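Wokel pauses kitchen task sessions after gripper fault

Wokel has stopped its microwave loading sessions after a hand-held gripper failed to let go of a bowl when the operator released the trigger. The company calls it a "minor release delay." Its own incident note, posted Monday, suggests something a little less minor.

According to the note, the jaws stayed shut for nine seconds while the operator tried to back away from the oven. There were no injuries. The fault was logged on Drunora, the company's gripper model, which Wokel has promoted as ready for use in ordinary kitchens.

The job itself is plain enough: open the microwave, put a bowl or a piece of food in, take it out again. A person works the grippers by hand, and the recordings are meant to teach a robot to do the same. 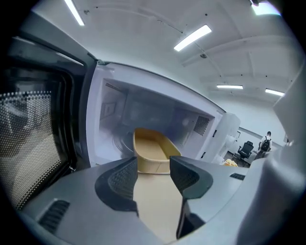 What the company says

Wokel blames a worn spring and says it has checked 300 units. It found the same wear in nine of them. The note does not say how old those units were, or why a worn spring got past the daily check that Wokel has described in its sales material.

The company also says the fault "could not affect an autonomous system." That is a big claim to rest on one paragraph. Drunora's jaws are sold in a motor-driven version too, and Wokel did not answer when asked whether the two share the spring.
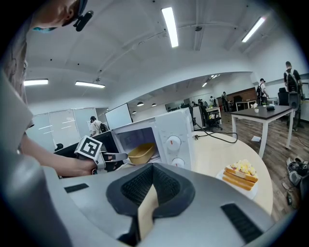 Two hand-held grippers at the microwave, with a sandwich on a plate beside it.

Calard, which buys task recordings from Wokel, said it had set aside 272 of them until it hears more. It would not say whether it had seen sticking jaws in the material before. A recording with a stuck jaw can still look like a clean one if no one flags it – and flagging was left to the operators.

There is also the matter of where this work happens. Cables run across the floor near the table, and the operators have their eyes on the oven. Wokel's note deals only with the spring and says nothing about the floor. 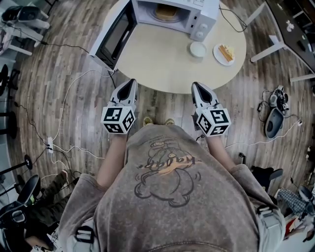 JAVIER, August 18, 2025 – Wokel said sessions will start again once new springs are fitted, but gave no date. It has not offered to have the repair checked by anyone outside the company. A spokesperson said an outside review was "not needed at this stage" and declined to say what stage would call for one.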